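Handout 4: Looking after the garment cell – fingers, cable and wrist view
Module notes, Listusen workshop. Ieuan Gittins
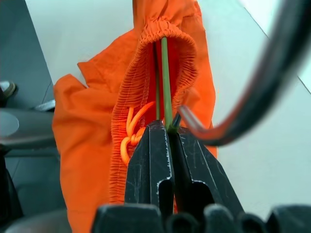

Fig. 1. Wrist view: gripper closed on a green rod, orange waistband open behind the fingers.

Read these notes before the May practical. The cell is called Wogan on the booking sheet.

1. Fingers
Fig. 1 shows white scratches on both black fingers. Scratches of this kind are surface wear and go in the log without further action. A chipped tip or a bent finger means the pair comes off. Always change both together – a new finger against an old one closes off centre. The last pair was changed at 2,273 cycles.

2. Closing check
Run the arm at 10 per cent speed. Close on the test rod and pull gently by hand. If the rod slides, clean the finger faces with a dry cloth and try again. Do not raise the force above 195 on the Heveck controller page without asking.

3. Cable
Note the curve of black cable at upper right in Fig. 1. Turn the wrist slowly through its full range and watch the cable the whole way round. It must not pull tight or catch on cloth. Re-tie any slack with the arm powered down.

4. Cords and elastic
Drawstrings are the usual cause of a jam. Stop the cell, open the gripper from the pendant and free the cord by hand. Never pull the garment to free it.

5. Log
Fill in the Besiline sheet after nearly 100 cycles, or at the end of your slot if that comes first. Write down the cycle count, the force setting and anything you cleaned or moved.

Bring a dry cloth and your own copy of the log sheet.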